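Dromport 0.9 is out, and the two-arm folks should grab it first

26/04/2019

The Pollside group has pushed a new release of Dromport, its open planning and control package for small tabletop arms, and it's a big one! The headline change is a rewritten planner for pairs of arms that share a work area. Until now each arm got its own path and a simple lock decided who could go in. That was safe, but it meant a lot of standing around. The new planner works out both paths together and only slows an arm down where the two would come close.

The team picked folded umbrellas and a storage bin as its main test job, and it's easy to see why people who write grasp code would enjoy that one. Fabric gives when you squeeze it. Straps and cords stick out in odd directions. A pose that looks great from overhead can look pretty bad from the wrist, so the grasp module now takes both views and scores each candidate again during the last part of the approach. 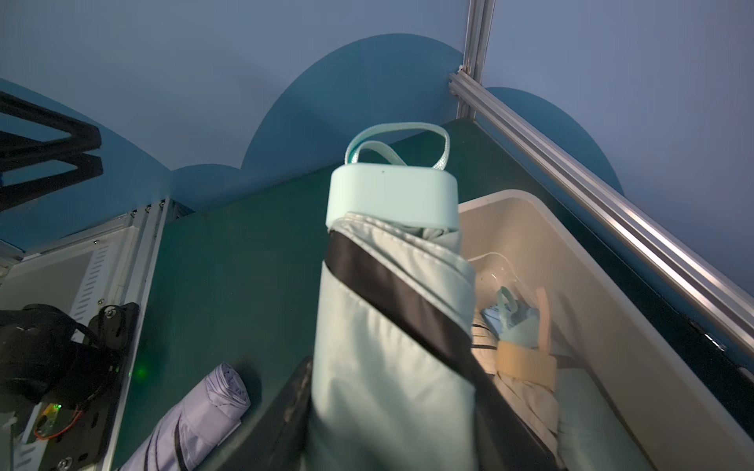

Lenuța Dobre wrote on the project forum that the second scoring pass is the part she'd been waiting for, and that she'd happily give up some speed to get it. She also asked whether it can be turned off for rigid parts. It can: set rescore to false in the grasp file and the old behavior comes back.

The release was tuned on 3,283 logged pick attempts, collected since March. Every log has joint positions, both wrist streams and the fixed view, all on one clock. Getting to that one clock took more work than the planner did, according to the release notes, and the new sync tool ships as its own command so you can use it without the rest of the package. It reads older Dromport logs too, with a warning if the timestamps drift by more than 25 milliseconds. 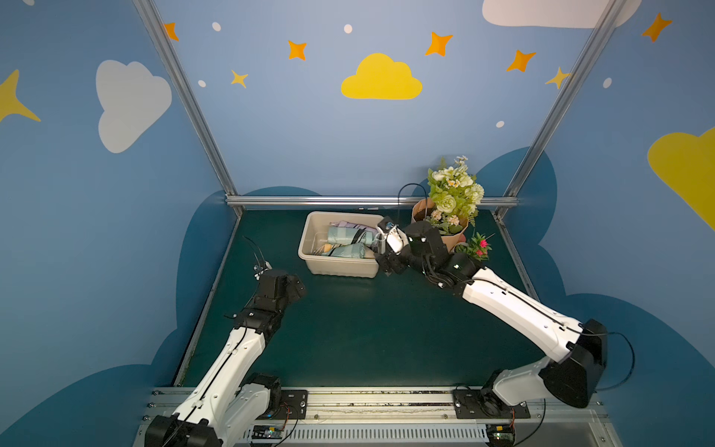 Gitau Swai would like the drift limit to be a setting instead of a fixed number, and points out that slower cameras will trip the warning all day long. Octavian Olteanu, who maintains the sync tool, has already opened a ticket for it, so expect that in the next point release.

Perception got plenty of love as well. The segmentation step used to merge objects of similar color when they lay close together, which made pastel fabrics a real headache. It now keeps a separate track for each object and carries it over from one view to the next, even when an arm passes in front.

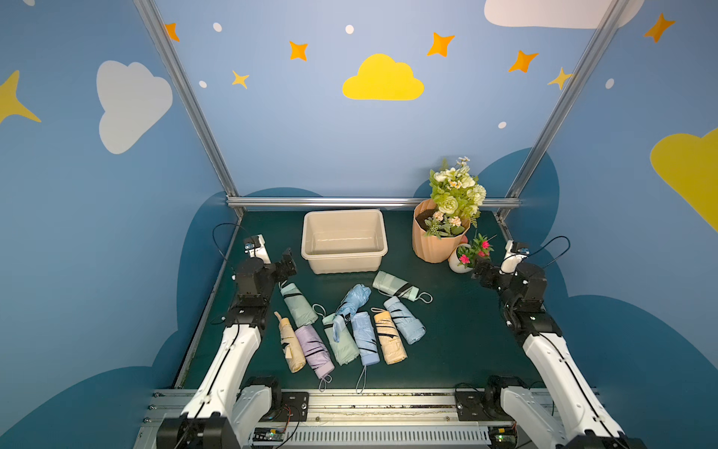

Tracks also keep a short history, and this is my favorite bit of the whole update. If the planner loses sight of something behind a gripper, it can ask where the object was last seen and how sure the tracker is, then decide whether to wait or move on to another target. You can watch those confidence values live in the viewer, and it's weirdly fun to leave running in a corner of your screen.

The bin code is new too. Reaching down past a rim used to need a hand-written waypoint for every container. Now you give Dromport the rim height and the wall slope, and it plans the wrist angle on its own. Contents are treated as one soft pile by default, with a force limit on the way down.
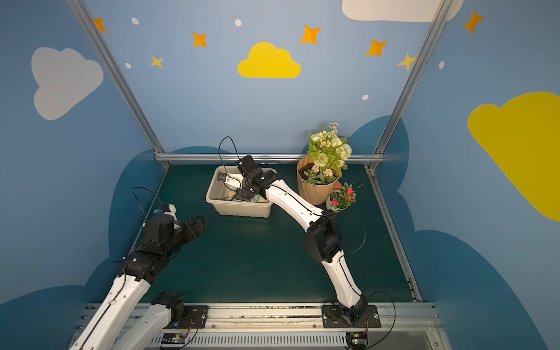
A few things to know before upgrading. Config files from the last version need a quick run through the converter, and custom grasp scorers have to accept one extra argument. The viewer wants 750 MB of free memory if you load all the camera streams at once. Adaeze Ogundipe has posted a migration guide with before and after versions of the most common config files, and the test suite now has 59 planner cases you can run without any hardware attached.

Support for arms mounted on opposite sides of a table is still marked experimental. Bug reports on that are very welcome, ideally with a log attached.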